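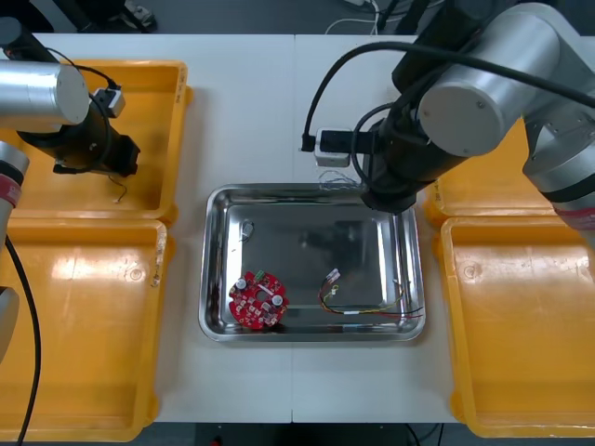
1. Purpose of the Project

This report presents the method and results of a student project on sorting small electronic parts with two robot arms. The work was carried out in the teaching laboratory at Stivex as part of the second-year course in applied automation. The project addressed a single question: does a short period of staged demonstrations, in which the parts are introduced one at a time, produce a more reliable sorting policy than the same amount of demonstration with all parts present from the start?

The question has practical value for the laboratory. Demonstrations are slow to record, and operators tire. If the order in which demonstrations are given has a clear effect on the result, that order can be planned in advance at no added cost.

2. Task and Workspace

The task is referred to in this report as Ondeck, the name under which it is listed in the laboratory's task register. A shallow stainless steel tray is placed at the center of a white table, between the two arms. Two yellow bins stand on each side of it. The parts used in the task include a round red circuit board, a loose wire harness and a small white plastic clip. Each part must be lifted from the tray and placed in the bin assigned to it.

The parts were chosen because they fail in different ways. The board is rigid, but it lies flat and must be gripped by its edge. The harness bends during the lift and may catch on the rim of the tray. The clip is easily lost from view. The floor of the tray is also shiny, and reflections of the room caused early versions of the part detector to report objects that were not there.

A trial was counted as a success only when every part had been released in the correct bin without contact between the arms. A part dropped outside the bins ended the trial. A part dropped back into the tray could be picked up again, provided that the time limit of 90 seconds had not passed.

3. Method

Demonstrations were recorded by direct teleoperation of both arms. The recording software, Gurance, stores joint positions, gripper commands and camera views in one file, which allowed each demonstration to be checked before it was accepted. Demonstrations with pauses, collisions or missing camera data were removed and recorded again.

Two training sets of 40 demonstrations each were prepared. In the mixed set, all parts were present in every demonstration. In the staged set, the operator first handled the board alone, then the board and the clip, and finally the full group with the harness. The position of each part was changed between demonstrations according to a printed placement sheet, and the same sheet was used for both sets.

The learning method, the network size and the training time were identical for both policies. The only planned difference was the content and order of the demonstrations. Testing took place in March, with new part positions that did not appear on the placement sheet.

4. Results

The staged policy performed better on the board and the clip. Its grips on the board were steadier, and it made fewer repeated attempts along the edge. When the clip lay close to the wall of the tray, the staged policy usually approached from the open side, while the mixed policy often pressed against the metal and stopped.

Results for the harness were less favorable. The staged policy had seen fewer examples of this part, and it was slower to recover when the wires slipped. In several trials it released the connector end correctly but left the wires hanging over the side of the bin. These trials were scored as failures under the rule described above. The mixed policy handled this case more often — though it also lost time on the board, and some of its trials ended at the time limit.

5. Limits of the Study

The study used one board design, one tray and one lighting setup. No claim is made about other parts or surfaces. The two sets also differed in the number of examples per part, so the effect of order cannot be fully separated from the effect of quantity. A third set, matched for both, was planned but could not be recorded within the course period.

6. Recommendations for Further Work

It is recommended that the next project group record a staged set in which the harness appears earlier and more often. A matte liner for the tray should be tested as a separate condition — with all other settings left unchanged. The placement sheet, the scoring rules and the accepted demonstrations have been stored in the Okonkwo archive under the task name.

Report submitted April 16, 2024.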